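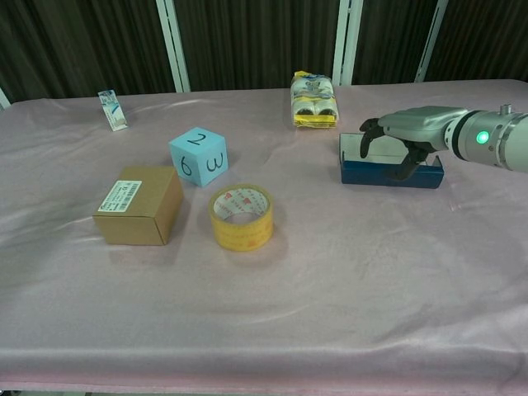 Milagros Ocampo
Contributing columnist

The freight yard at Kotley wants truckers to book a slot before they arrive, and to pay $60 if they miss it. I support the slots. I don't support the fee, at least in the form proposed in June.

A driver coming from Painemal has one road in, and it crosses the rail line twice. When a long train is moving, everyone sits. Under the draft rules, a driver stuck at the crossing pays the same as one who overslept. The yard operator, Drovness, already knows when trains are due. It could excuse those delays without asking anyone for paperwork.

The fee also runs in one direction. If a truck is late, the hauler pays. If the truck is on time and the yard takes 6 hours to load it, the hauler gets nothing. Oriana Quiroga runs two trucks out of Erkden, and she told me a slow day at the gate costs her more than fuel does.

Drovness says it needs some penalty or people will ignore the bookings. Fair enough. Then let it pay the same $60 when a truck with a valid slot waits longer than 2 hours – and put that in the contract before the first slot is sold.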